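Gitby Home Forum > Bedrooms > Guest rooms and small spaces

Sofa in the guest room: keep it or get rid of it?

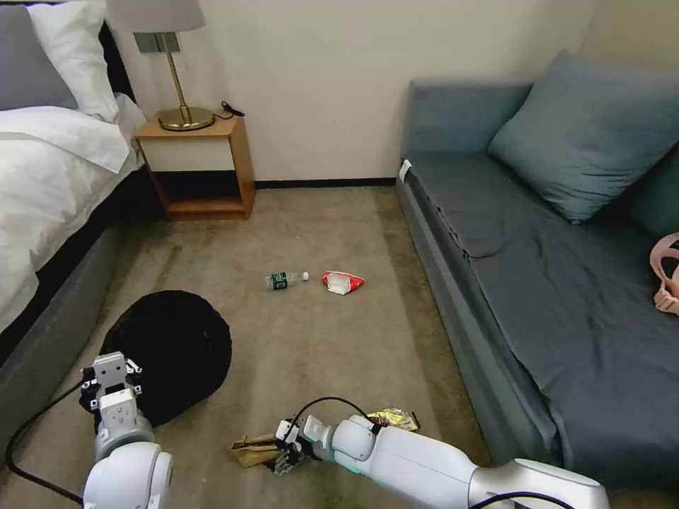
fjordhopper
Original poster

Looking for opinions on the guest room. Bed on the left, one nightstand, sofa on the right, beige carpet. I haven't picked up yet, so there's a bottle and a wrapper on the floor.

The sofa came from my sister when she moved and it has been in there ever since. My husband wants it gone by Thursday so we can put in a desk. I think guests like having a place to sit that isn't the bed. The other thing is the fabric on the seat, which never stays flat. I pull it tight and it's wrinkled again by evening.

So, two questions. Keep the sofa or not, and what do I do about the cover?

mattock17
Reply

I'd lose it. Guests sleep in a guest room and sit in the living room. A desk would get used all year. Ours was set up the same way and the couch was a place for bags and coats.

Dela_R
Reply

Disagree with mattock17. When we stay with my in-laws the thing I miss most is a chair. You can't put your shoes on sitting on a soft bed, and if one person goes to sleep early the other one has nowhere to read. Also, a place for bags is useful. I see a pink one on it right now. If the sofa goes, that bag goes on the floor or the bed.

mattock17
Reply

A luggage rack does that for a lot less floor.

Dela_R
Reply

You can't read on a luggage rack.

Stellan Moen
Reply

For the cover: get foam tubes, the kind sold for pipe insulation, and push them down into the gap at the back of the seat after you tuck the fabric in. Then do the sides. Leave the front for last and pull it down evenly from the middle. If the front still bunches, sew a strip of elastic to each front corner and run it under the frame. I did this on a Tristum two-seater with a loose cover and I only redo it when we have kids over.

Wash it first if it's cotton. If it shrinks a little, so much the better.

fjordhopper
Original poster

Thanks, I'll try the foam. There's a white tag on the front corner that I keep meaning to check for washing instructions.

pellworm
Reply

Has anyone got a view on the rug? I would move the round black one. It's partway in against the bed base, so half the softness is wasted, and on carpet a small rug creeps. Either bring it out to where people put their feet down in the morning or take it out. I'd take it out. Beige carpet is soft enough.

fjordhopper
Original poster

I like the rug. It's the only dark thing in there besides the headboard and baseboard.

pellworm
Reply

Fair enough. Then put a gripper pad under it, the kind made for rug on carpet. The ones for hard floors don't hold.

Karsti
Reply

I'd keep the sofa and look at the nightstand. The open shelf under the drawer is empty. Put a basket there with spare towels, a phone charger and the wifi password on a card. I had the Fjeld nightstand in our old place with the same kind of open shelf and guests went straight to it.

I would also tidy the lamp cord. Run it down behind the nightstand leg with two adhesive clips and it disappears.

mattock17
Reply

Agree on the cord. And on the basket.

Dela_R
Reply

Back to the sofa. fjordhopper, how long is the wall? If you have the space you might fit a narrow desk and keep both.

fjordhopper
Original poster

I measured the stretch I'd use for a desk. 1820 mm, my tape measure only does metric on the side that isn't worn off. That's with the sofa out. With the sofa in, there's no wall left on that side.

mattock17
Reply

Then it's one or the other. 1820 is a good desk wall. A Rumollow folding desk would leave you enough for a real armchair next to it, and Dela_R can put her shoes on.

Dela_R
Reply

I could live with an armchair. I still think the sofa looks good with the gray bed, for what it's worth. Blue-gray and gray go together, and the light wood keeps it from getting gloomy.

Stellan Moen
Reply

Before you give it away, do the cover and live with it through February. You may like it better once the seat is smooth. If not, it will look better in the listing.

fjordhopper
Original poster

That might get me past Thursday. I'll buy the foam tubes and the cord clips this week and tell him the desk is on hold. Does the foam need to be a certain thickness?

Stellan Moen
Reply

Whatever fits tight in the gap. Take a scrap of cardboard, fold it until it stays put on its own, and match that.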